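Keeping bins sweet all year round

I love a clean bin. There, I've said it! A bin that smells of nothing at all is one of the great small pleasures of a house, and it takes so little work once you've got the habit.

Start at the bottom. Sprinkle two tablespoons of bicarbonate of soda into the empty bin before the new bag goes in, then lay a folded sheet of newspaper over it. The paper catches drips and the bicarb deals with the smell (wonderful stuff, I buy it in 800 g tubs and still run out). Keep the spare bags under the paper too, and you'll never again be hunting through the cupboard with a dripping teabag in one hand.

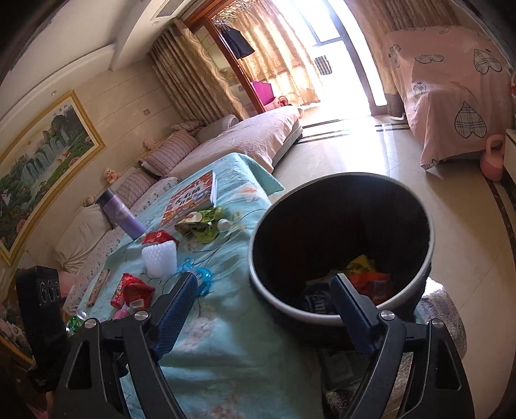 Once a month, take the bin outside and give it a proper wash. Hot water, a good squirt of washing-up liquid and a long-handled brush will do it. Leave it upside down on the grass until it's bone dry, or you'll shut the damp in with the next bag and be back where you started.

For stubborn smells, wipe round the inside with white vinegar mixed half and half with water, and leave it for 30 minutes before rinsing. Please don't mix vinegar with bleach, ever! Fish skins and prawn shells go into the freezer in an old bread bag until collection morning. It sounds mad and it works beautifully.

Bedroom bins get forgotten, poor things. Crisp packets and sweet wrappers are dry enough, but the crumbs in them bring ants, so those bins want emptying as often as the kitchen one. Fold long wrappers into a flat knot and they take up next to no room.
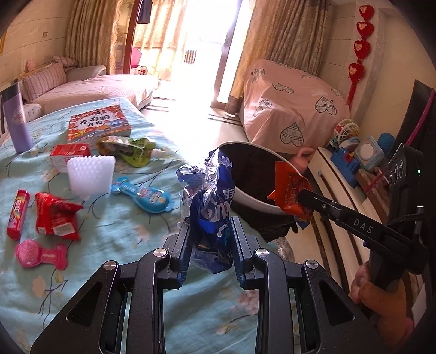 Crichton, July

A warm-weather extra from Wolfram Ostermann, who wrote in after my piece on fruit flies. He puts a few drops of peppermint oil on a cotton wool pad and tapes it inside the lid. I've tried it for a fortnight and I'm delighted, the whole kitchen smells of toothpaste in the nicest way. Change the pad every Friday, and go easy with the oil if you have a cat.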